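July 2, 2025

Fillix detergent, stain claims. The flyer says up to 30 washes before whites go gray. Don't believe it yet. Our water from the Mowat tap is hard and the flyer skips hardness entirely.
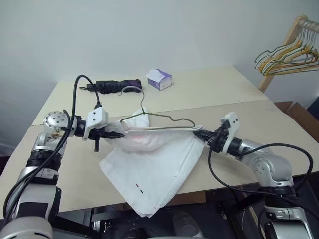

White garment on wire hanger.

Ran the Grukora powder alongside, 56 grams per load, same cycle. Readings differ less than the meter drifts - so no result.

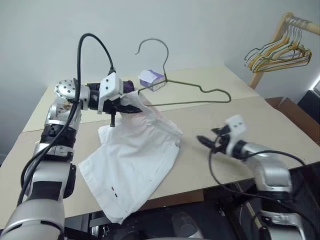 Brightener is my main suspect. It fools the eye under the shop lamps and probably the meter too. A white garment lifted by one corner off a table, as here, looks clean to anyone. Need a UV check.
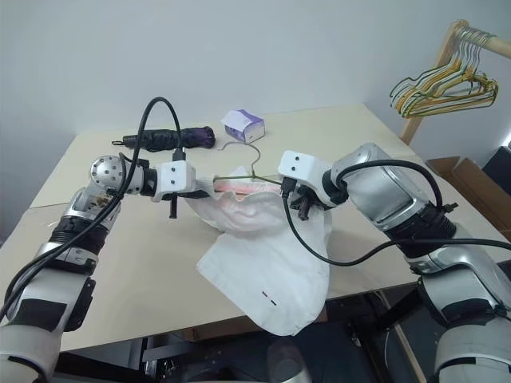
To do
Recalibrate meter. Ask Sunska for unbrightened cloth.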